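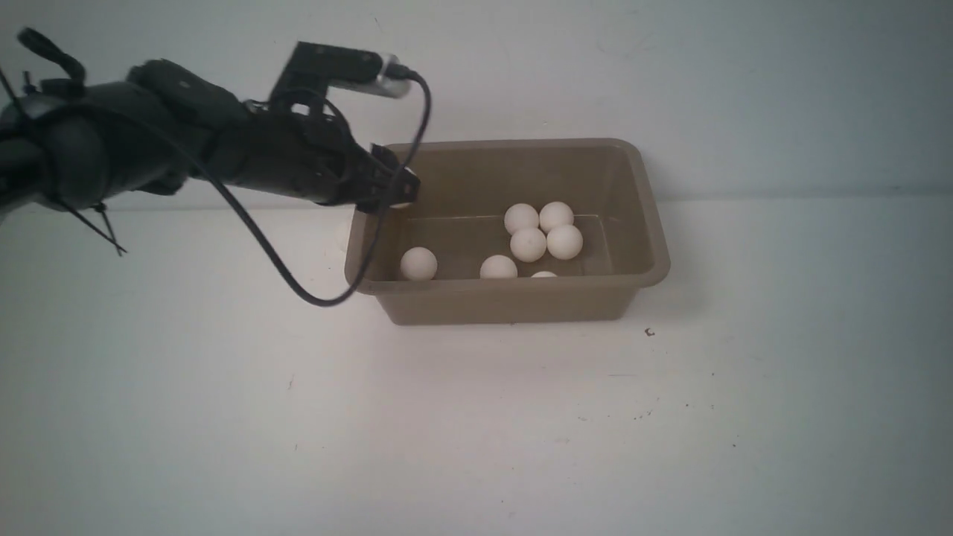
Fig. 4-1. Gripper at the left end of the pick bin, white balls as test parts.

4. Bin pick set-up (Cornix arm kit)

Do section 3 first (mounting and power). If the arm is not bolted down, stop and go back. The steps below assume the controller boots, the e-stop works and you can jog every joint from the pendant.

4.1 What you need

Cornix arm with gripper fitted
Wrist bracket and sensor
Pick bin - shallow, open top, sides that flare out a little
White test balls, ping-pong size
Zip ties, side cutters, 2.5 mm hex key
Laptop with Ultetti 8 or newer

Metal bins: see section 7. Different sensor settings, don't use the ones here.

4.2 Place the bin

1. Clear the table. Wipe it down. Plain white top is best, anything patterned will slow the teach step.
2. Put the bin in front of the arm, long side facing you, open side up.
3. Jog the arm over to the bin, slow mode only. Gripper should reach all four corners without the elbow going straight. If it can't, move the bin and not the base.
4. Tape the bin down once you are happy. Two strips on the short ends is plenty.

Note: a see-through or half see-through bin is fine. Very clear bins give false edges - line the inside with paper.

4.3 Route the sensor cable

Most support calls on this kit are about the cable. Take your time here.

1. Plug the cable into the back of the sensor. Push until it clicks.
2. Run it up over the bracket, then down the front of the arm. Leave a loop. The loop has to be long enough for the wrist to turn both ways without pulling.
3. Bring the end back up to the wrist and tie it off.
4. Jog the wrist to its limit left, then right. Watch the loop the whole time.
5. Now lower the gripper to the bin at each corner. The loop will hang near the bin wall at the left end. Near is OK. Hooked under the rim is not.
6. If it catches, shorten the loop a little and repeat steps 4 and 5.
7. Trim zip tie tails at the very end, after everything passes. You will probaly be redoing at least one of them.

CAUTION: Do not pull the cable tight to "tidy it up". A tight cable unplugs itself on the first full wrist turn and the arm will keep moving blind until the fault timer trips.

CAUTION: Power off at the controller before touching ties or connectors. E-stop alone does not cut power to the sensor.

4.4 Teach the bin

1. Open Ultetti. File, New cell, Bin pick.
2. Leave the bin empty for this part.
3. Touch the gripper tips to the rim at each corner in the order shown on screen. Press Set each time.
4. Touch the floor of the bin once, near the middle. Press Set floor.
5. Save. Name it something you will recognize later.

Note: bin moved? Even a bit? Teach it again. There is no nudge option in this version.

4.5 Test run

1. Put the test balls in. Don't arrange them. Some in a clump, some against the walls - you want both.
2. Speed to 22 percent.
3. Grip force to Soft. The default is for hard parts and will dent a ball.
4. Press Run once. The arm should pick one ball, lift it clear of the rim and stop.
5. Repeat until the bin is empty.

Corner picks are the hard ones. The fingers come in close to two walls at the same time and there is not much room. If the arm backs off from a corner, that is the wall guard doing it's job. Open Settings, Wall gap and take it down one step at a time. Don't go to zero.

4.6 If it doesn't work

Sensor light off - cable. See 4.3.
Picks air - floor height wrong. Redo 4.4 step 4.
Drops the ball on the lift - grip force too low, or dusty finger pads. Wipe pads first.
Grabs two at once - normal with tight clumps. Turn on Single pick.
Error 105 - arm touched the rim. Clear it, jog up by hand, teach the bin again.
Error 105 keeps coming back - check the bracket screws. A loose bracket throws off every corner.

4.7 Upkeep

Check cable and ties every 2,000 picks (counter is on the Status page). Replace any tie that has slipped. Finger pads as needed.

Spare pads and cables ship from Rerkgate, order codes in section 9. If you are using the Yusuf finger set in place of the stock ones, grip force numbers are different, see the sheet in that box.

Next: section 5, Placing parts.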